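Robotics > Grippers > Known faults
2 min read

Pad creep is a fault of hand-held grippers in which the lining of a finger shifts on its block. Yurani Sánchez described it at Drutau on 5th March. 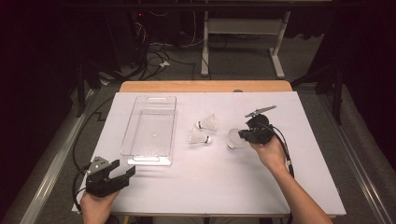

Shuttlecocks and a clear tray, with two hand-held grippers.

Light, ribbed objects are the usual test load. The Drutau log lists 223 drops in 400 picks.
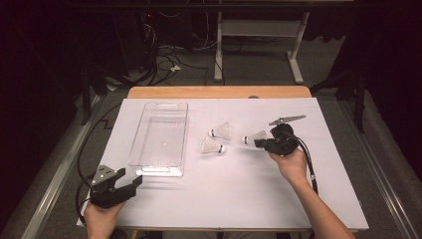

Most drops came late in a session – the pads had moved by up to 5 mm.

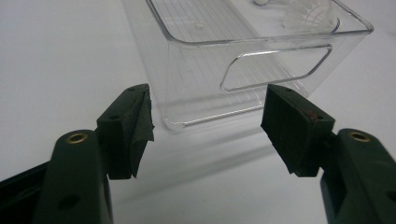

Fatemeh Amini later set a limit of 300 picks per pad.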